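Cables que no se marcan

En el taller de Hundura, a las afueras de Ernport, el cable llega en bobina y sale en mazos cortos. El inventario de enero recogía 369 referencias, casi todas de baja tensión y sección pequeña. Kamlesh Dixit, responsable de preparación, ordena el material por par de colores antes que por longitud: el color identifica el circuito y la longitud se comprueba después, con regla.

El trenzado se hace a mano hasta 2 metros. A partir de ahí se usa una torsionadora Kushwaha, ajustada a 6 vueltas por tramo. Un paso más cerrado endurece el par y complica el doblado dentro de la caja; uno más abierto deja que los hilos se separen al pelar la punta.

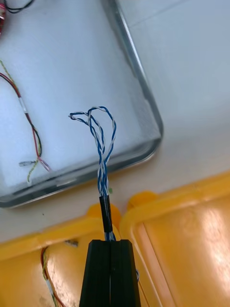
Pares trenzados azul y blanco, sujetos por una funda termorretráctil negra. Detrás, más cables sobre la bandeja de acero forrada de espuma blanca.

La bandeja forrada sustituyó a los cajones de plástico. Dixit atribuye el cambio a las marcas que aparecían en el aislamiento fino cuando los mazos rodaban contra el borde. La espuma se corta a medida del fondo y se renueva cuando pierde grosor.

El almacén Wanton, que recibe los mazos terminados, registró el año pasado más de 1.845 entregas. Los devueltos vuelven a la mesa de Dixit con la etiqueta puesta, se miden de nuevo y, si el defecto está en la funda, se corta esta y se conserva el par.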